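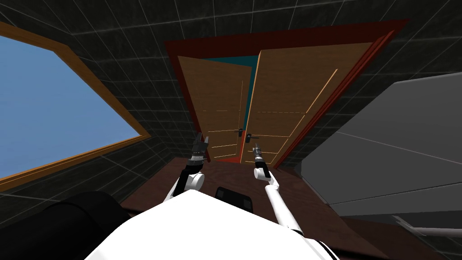
The double door in the Verorby simulator, both grippers up near the handles.

I manage facilities for a mid-size office building, and for most of this year I've been testing software for a robot we don't own yet. The software is called Verorby. It lets you put a two-armed service robot in a made-up room and have it practice there, and it lets people like me sit inside its head and watch. My employer, Seixas, bought a license because someone upstairs had decided that the evening round (doors, windows, lights, the forgotten yogurt) could be automated. My job was to say whether the thing was any good.

Short version: it's pretty good, it costs too much, and it has changed my coworkers' working day more than any robot has.

Price first. We paid $1,852 for a year, one seat. A second seat is $1,052, a number I imagine was arrived at by people in a hot tub. You need the second seat if you want one person to drive while another marks up the runs, and you will want that by the end of the first week. Setup took me an afternoon and most of my good will. The installer asks for a folder, ignores your answer, and makes its own.

Once it's running, you pick a room and a task. The rooms that come with it are odd. Our favorite has dark square tile all over the place and a big window with a wide wooden frame and nothing outside but blue. The door frame is dark red. Mereana Tamihana, who has run our evening shift since before I was hired, looked it over and asked who had been allowed to choose the finishes. You can build your own rooms, and we did eventually get a passable version of our third floor, but everybody still goes back to the tile room. It's where we learned.

The door task is the one to judge the program by. A double door with two lever handles set close together at the seam sounds like nothing. You have opened thousands of these with a coffee in one hand. Now write down how. Which hand, which lever, how far down, when do you let go, and what is your other arm doing so it doesn't get in the way of the leaf? Verorby makes you answer all of it, and it will play your answer back to you at quarter speed, with the robot doing precisely the dumb thing you told it.

The handles are where it earns its money. You can drag each gripper into place separately, open or close the fingers, save the pose, and string the poses together. The camera view is from the robot's own head, so the body sits at the bottom of your screen and the room tips away from you. I hated it for two days. Then I stopped noticing, except on the bus home, when I'd catch myself thinking of my arms as something that came in from the bottom of the picture.

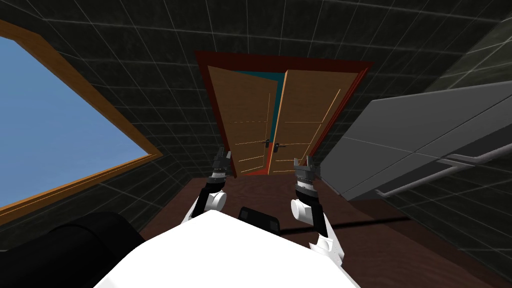 Same room, with the right gripper's fingers open. The window is on the left and the long gray unit is on the right.

The view can't be flattened, by the way. I asked. Support (a man named Horácio Barreto, polite, fast, probably tired) told me it was meant to match the lens and that flattening it would teach us bad habits. He was right about that, and I still want the option.

What doesn't work: lighting is either fine or absent. Undo goes back 8 steps and then shrugs. The reports are dreadful. You get a score for each run and no hint of where it came from, so a run that looked lovely can come in below one where the arm wandered off toward the window. The manual is more than 400 pages long and its index has no entry for "door."

I also tried Skastine, which is cheaper and has a much nicer menu. Its doors only came as singles in the version I used, and the arms moved as if underwater. If all you want is to show a manager what a robot might look like in your lobby, buy Skastine and keep the change. Vekach is supposed to be better than both. I filled in their form for a trial and have been receiving their newsletter ever since.

Now the part the brochure handles in one cheerful paragraph, the people. The plan as announced was that the robot would take the round and the evening shift would be "freed up," and the evening shift knows what that means as well as you do. So the first month was frosty. Mereana came to the training session with her coat on.

What changed things was that I couldn't teach the software the round, as I had never done the round. I had a floor plan. She had the round. She knew which doors need the left leaf shut first and which ones only look shut, and none of it was written down anywhere. She now spends two evenings a week at the desk posing grippers, and she got a raise for it, a small one, after a conversation with management that I was glad to be only copied on. Two of her crew have learned it as well. One likes it. The other says it's like being asked to train your replacement in a video game, and I haven't come up with a reply.

The hours haven't been cut. I was told they won't be before November, a sentence with a hinge in it. If you're buying this for your own place, I'd get that conversation in writing before you get the license, and I'd pay for the second seat and give it to whoever holds the keys. Have them in the room when you pick the tasks, too. Ours threw out half my list in ten minutes, and the half she kept was in the wrong order.

Four stars for the arms, two for the reports. We've renewed for another year, one seat still, and Mereana has the password.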